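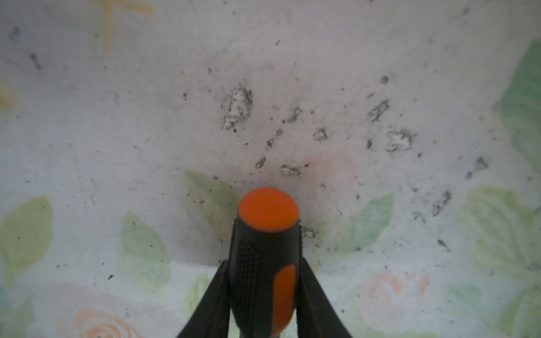

2/ What we changed in the training data

Right, the method. Valbona Leka and I gave the Rumby policy 2000 short demos of picking up hand tools, then swapped the backdrop prints between batches. Same tools, same arm, different wallpaper. The old set had one plain grey background throughout and it showed.

3/ The result

On prints it had never met, the grey-only policy managed 17 good grasps out of 100 tries. The mixed one got 72! I made Edin rerun the lot before I'd believe it - he got the same, give or take a couple.

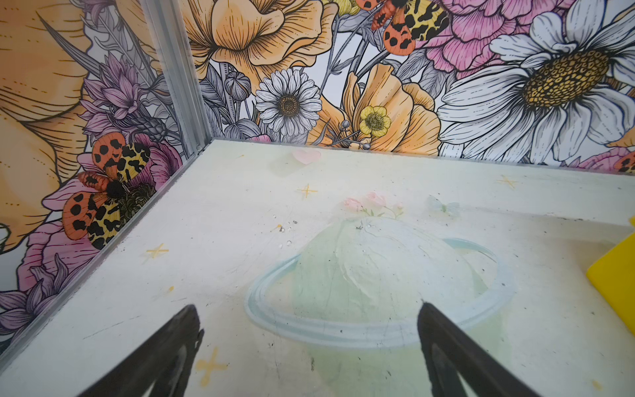 4/ My own bit of this is the failure sorting, so I've been living in the wrist views since December. Most of the misses are the policy reaching for something flat. Bold outlines are my chief suspect, and those orange moths with the black spots on the walls are just the sort of thing I mean - loads of contrast, nothing to grab. Pale prints seem to bother it less, but I haven't split the numbers that way yet.

5/ Next up is the same test with the lights turned down. Eleni reckons we'll lose half the gain. I've bet her a curry we won't.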